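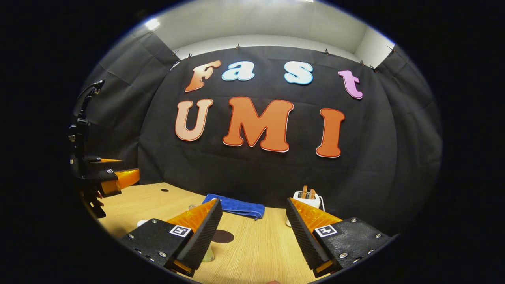

Search this site Go

Tea towel folding

Tea towel folding is the everyday household habit of doubling a kitchen cloth, usually a tea towel or a small terry towel, into a flat and tidy shape, so that it can be left on a table, hung over a rail or put away in a drawer. It is one of the first jobs many children are given in the kitchen, and a good number of grown-ups carry on doing it exactly as they were shown, whether or not it suits the cupboard they now have.

Background

Kitchen cloths were for a long time cut from whatever the household had to spare, and folding them was as much about hiding a worn edge as about saving room. Terry cloth, with its soft loops that drink up water so readily, behaves rather differently from flat linen or cotton. It is thicker, it holds a crease poorly, and its ends like to curl once the towel has been through the wash a few times. The household writer Beril Kahraman, whose small handbook The Folded Kitchen is still passed around among friends, gave terry towels a chapter all to themselves and advised her readers to be patient with them.

Common folds

The long fold, sometimes called the strip, is the plainest of all. The towel is laid flat, smoothed outwards from the middle with the palm of the hand, and brought over lengthways in halves or thirds until it makes a narrow rectangle. It sits nicely along the front of a table, next to the toaster or the breakfast things, where it can be picked up in one hand to catch crumbs or wipe up a drip of milk.

The square fold takes the strip and doubles it again. It stacks well, and a drawer 9 centimetres deep will hold a decent pile if the towels are not too plump. Njoroge Kariuki, who taught home economics at the Gounder school for 15 years, liked his pupils to stand the squares on edge like books, with the folded side facing up, so that any one of them could be drawn out without toppling its neighbours.

The Zurnov roll, named after the guest house where it was the custom, begins as a long fold and is then wound up loosely from one end. It is handsome in a basket but tends to come undone in a drawer.

Care

Towels are best folded when fully dry, as a damp one shut away will soon smell musty. A gentle shake beforehand lifts the loops. Near a toaster or a hob, a folded towel should be kept well clear of anything hot, and of the flex too. Fabric softener is best used sparingly, for it leaves terry cloth less willing to soak anything up.

See also: Dishcloth; Napkin folding; Airing cupboard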